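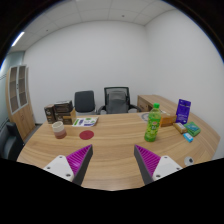 Karim Younis wrote in the margin of last term's handout that a desk is for putting things on, and that he had put things on it. Fair enough, Karim.

Handout 5: The Working Desk

Drinks and paper are poor neighbours. A mug with a coaster near it is a start. Anything with a screw cap can stand among the boxes, provided the cap is on.

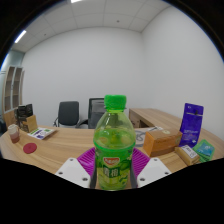 Where should a half-finished drink go? At the back, away from the elbow you write with.

Now the boxes. Stack the ones you need and flatten the rest, however fond of them you have become. 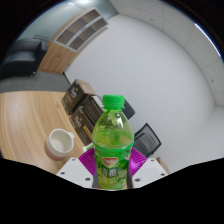
Brochures go in the tray or the bin. Bring your own desk plan to Ladisgate, room 37.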